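Leave Your Shoes at the Door, and Let Me Lend You Some

Opinion, by Tracey Tindall
26 May 2019

When I came to live in Udavbridge, I was surprised that guests walked into the house in the same shoes they had worn in the street. They were polite people and they brought cake. But they crossed my carpet in their boots, and I did not know the words to stop them. I was new, my English was small, and I said nothing for 5 years.

Now I say it. I believe every home should keep slippers for visitors, in a place where visitors can see them. A request is much easier to accept when there is something soft to step into.

In my family the slippers waited in pairs with the toes toward the room, so the guest could walk straight in. I still think pairs are the whole secret. One slide on its side and its partner somewhere else does not welcome anybody. Pink ones and grey ones can live together, I have no rule about colour, but each must be beside its own partner.
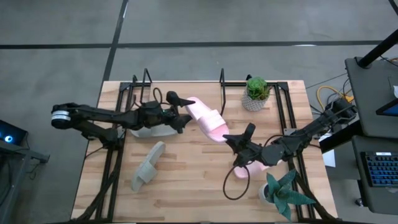
What should I do if a guest does not want to take off the shoes?
Let them keep the shoes on. Some people have sore feet or a special insole, and a clean mat is enough for them.

My neighbour Terence Penrose disagrees with me strongly. He wrote in the Ornham newsletter that asking a grown man to undress his feet is an insult, and that a floor is made to be walked on. I respect this opinion. I also wash my own floor, and Terence does not come to help me.

A fairer objection came from Maureen Mapplebeck, who says that shared slippers are not clean. For this reason I prefer the smooth slides to the fluffy kind. They can be washed in the sink with ordinary soap, and I dry them on the rack overnight. I keep 2 sizes, and for very big feet I offer thick socks.

I would also put a plant near the slippers. It may be artificial, I am not proud. A little green on the shelf makes the corner look like a part of the home, and people slow down there and notice what is expected.

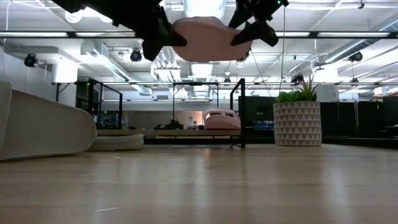 Pale slides and a patterned planter with greenery.

Last August I had 17 people for my birthday, and I had slippers for less than half of them. The rest went in socks, including Callum Clegg, who had a hole at the big toe and showed it to everybody. I have bought more pairs for this year, all in the larger size.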